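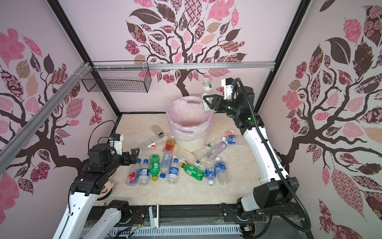
WERNBERG – Saturday, October 14, 2023 – Sustano opens its bottle and jar drop-off to all Wernberg households this week. Free. No sign-up, no card.

Plastic drink bottles, glass jars, lids off please. Labels can stay on. 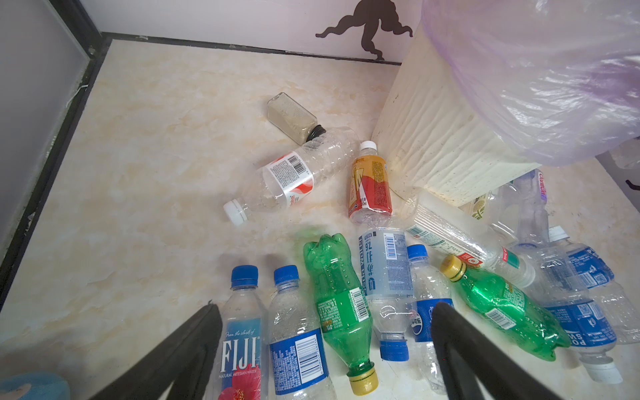
The June trial covered 82 homes on Pillai Street and brought in 1,705 containers. Better than we hoped – the second pickup day had to be added in a hurry. Now there are 15 drop-off points, list at the town hall and at Prostow Market.

Rinse if you can. A bit of spice or sauce left in a jar is fine, we wont send it back.

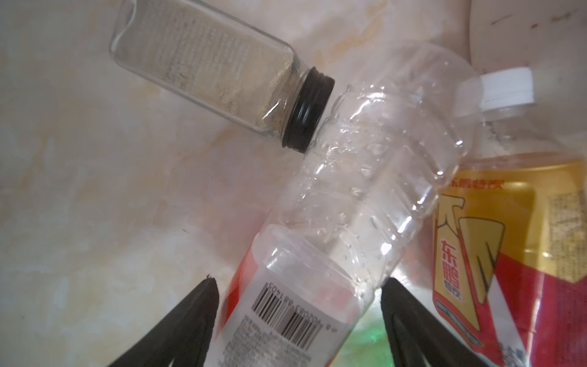 Pickups run 2 times a week, mornings only. Bags left out after noon wait for the next round. Businesses not included yet, seperate plan coming next year. Press questions to the Sustano front desk, weekdays.

Share 15
Comments 2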